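The Reserve Keeper

Aurelio Alvarado had been at Sumstead for 15 months and had played 3 games, all of them in the cup.
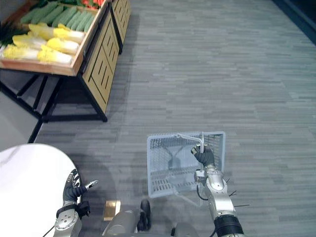
1. The Bench

He knew the bench better than anyone. The left end caught the wind in February, so he sat on the right, next to the kit bag, with his gloves already on.

Against Ledesma the attendance was 2174. Sumstead led by a goal at the half. Iraís Cárdenas, the head coach, walked down the line and stopped in front of him.

"Warm up," she said. "His shoulder's gone."

Aurelio jogged to the corner flag and back. His legs felt heavy. He had eaten too late.

2. The Second Half

The first ball he touched was a back pass, and he kicked it straight out of play. A man behind the goal laughed. The second was a corner, and he punched it as far as the edge of the box — far enough.

Ledesma tied it with six minutes left. It was a low shot through a crowd, and he saw it late.

Afterward Cárdenas sat down beside him in the locker room and unlaced her shoes.

"You start at Fedside," she said.

"The goal was mine."

"Yes. Stand a yard further out next time."

He wrote that on the tape around his wrist and went to find the bus.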